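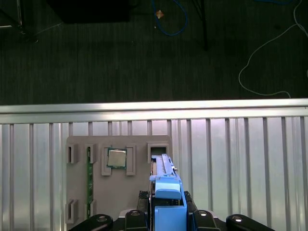

## 3. Component Holding and Case Layout

### 3.1 Background to the holding board

The refurbishment line at Prargate receives desktop computers from offices, schools and public agencies. Machines arrive on pallets, are logged at intake, and are opened one at a time at the bench. Between opening and closing, a machine may give up its memory, its processor, one or more drives and an expansion card. Each of these parts has to be kept somewhere for a period that ranges from a few minutes to several days.

Before the present study the parts were kept in shallow trays. Wallner's intake review found two recurring difficulties with this practice. Memory modules were laid flat on top of one another, and the contact edges of the lower modules were exposed to wear when the tray was moved. Processors were placed wherever space allowed, in some cases with the contact side down. The trays also gave no sign of what was missing. A tray holding one module looked the same whether the machine had been fitted with one module or with several.

The holding board was introduced as a replacement for the tray. It is a flat plate with a fixed place for each class of part, so that an unfilled place can be read as a question to be answered before the case is closed. Gertraud Wallner prepared the first layout, and the revised layout used in this study was drawn by Hannelore Aigner after a trial period at the Hofstetter workshop.

### 3.2 Description of the board

The board is a matte gray plate with rounded corners. In the arrangement of Figure 1 it is mounted upright against a corrugated aluminum panel. Brackets and slots of the same general color are raised from its surface, and these hold the parts.

Memory modules are held vertically. One bracket grips the module at the top and a smaller one receives it at the bottom, which leaves the length of the circuit board open to view. This matters in practice, because the capacity and speed of a module are normally printed on a label along its length, and staff had previously needed to lift each module from the tray in order to read it.

The processor is kept in a square holder at the center of the board. Raised corners and side walls locate the part, and a lower lip supports it from beneath. The heat spreader faces outward. The fit is deliberately generous. A processor may sit slightly tilted in its holder, as the one in Figure 1 does, and this was accepted during design review on the grounds that a tight fit would require pressure on the edge of the substrate. Staff were instructed not to straighten a tilted part unless it had come away from the lip.

The upper right of the board carries a raised square socket with a rectangular opening. The remaining slot brackets on the left side follow a common pattern.

An upright mounting was preferred to a flat one for three of the four bench positions. It takes up less of the working surface and discourages the use of the board as a shelf. During the Hofstetter trial, boards lying flat had collected screws, cable ties and loose labels, and the layout became hard to read. The fourth position retained a flat board owing to the limited depth of the bench, and results from it are reported separately in Section 4.

### 3.3 Layout of the opened case

The layout of the board cannot be considered apart from the layout of the computer. The order in which parts can be reached inside the case determines the order in which places on the board are filled, and the two orders should agree as far as possible.

All cases in the study were opened lying on their side, with the side panel removed. This position gives a direct view of the motherboard and allows modules and cards to be lifted straight up. It also places the drive cage and the rear port area at opposite ends of the working area, and staff must reach across the case to work on both.

Colored plastic parts were found to be of considerable help to newer staff. Many office machines use one color for the parts that are meant to be handled without tools, such as handles, latches and shrouds, and leave the fixed structure in bare metal or black. A person who has opened only a few cases can learn this convention quickly. It does not hold for every machine, however, and the written procedure therefore states that color is to be treated as a hint and that any part that resists light force is to be checked for a screw.
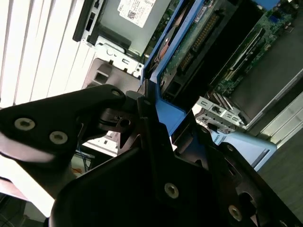
Shrouds deserve separate mention. A shroud directs air across the parts that produce the most heat, and for this reason it tends to lie over exactly those parts that the refurbisher needs to reach. In machines of this type the shroud crosses the middle of the case and divides the view of the motherboard into two areas. Heat pipes may be partly concealed behind it. The procedure calls for the shroud to be identified first, before any connector is touched, and for its position to be noted on the record sheet. Of the faults found at the closing check, a shroud seated incorrectly was the one most often missed by the person who had made it.

The opened tower in Figure 2 illustrates the general arrangement. The labeled silver drive is mounted near a corner of the case in a black cage, with a metal chassis bracket below it. The bright blue shroud runs diagonally through the view, and a row of gold connector pins and a black socket can be made out on the green motherboard. The light blue handle at the right projects from the case, where it is easily found.

### 3.4 Sequence of removal

On the basis of the case layout the following sequence was adopted for all bench positions.

1. Place the case on its side and remove the side panel.
2. Record the drive label, including any code printed on it.
3. Locate the shroud and note its position.
4. Remove expansion cards, if fitted.
5. Remove memory modules and place them upright on the board, starting from the left.
6. Remove the cooling assembly and then the processor. Place the processor in the center holder with the heat spreader outward.
7. Remove the drive only where the work order requires it.

Steps 2 and 3 involve no removal. They were added after the Hofstetter trial, in which drive labels had been read only once the drive was out of its cage. Reading the label in place makes it possible to match the drive to the intake record before anything has been disturbed, and a machine whose record does not agree can be set aside complete.

Refitting follows the reverse order. The board is read from the center outward: processor, then memory, then any other part. A case may be closed only when every place on the board is empty.

### 3.5 Records and sample

The study covers 893 machines handled at Prargate from the start of the revised procedure to its first review in August 2024. Of these, 400 were handled with the board and the remainder with trays, according to the bench position to which the machine was assigned at intake. Sixteen members of staff took part. All had worked with trays before, and each received the same introduction to the board.

Record sheets were kept in the Matard inventory system. Each sheet lists the parts removed, the parts refitted, the time at which the case was opened and closed, and any fault noted at the closing check. Sheets with a missing closing time were retained for the analysis of faults and left out of the analysis of handling time. Replacement parts drawn from stock were entered under a separate code, so that a module exchanged for a larger one would not be counted as a module lost.

Two limits of the sample should be stated. Machines were assigned to bench positions in order of arrival, and pallets often contained machines of a single model, so that some models are represented more strongly at one position than at another. In addition, small form factor machines were excluded. Their memory modules are shorter than the distance between the upper and lower brackets, and a board suited to them was still being prepared by Fukari when the sample was closed. Delivery of that board is expected in October, and its layout is described in Appendix B.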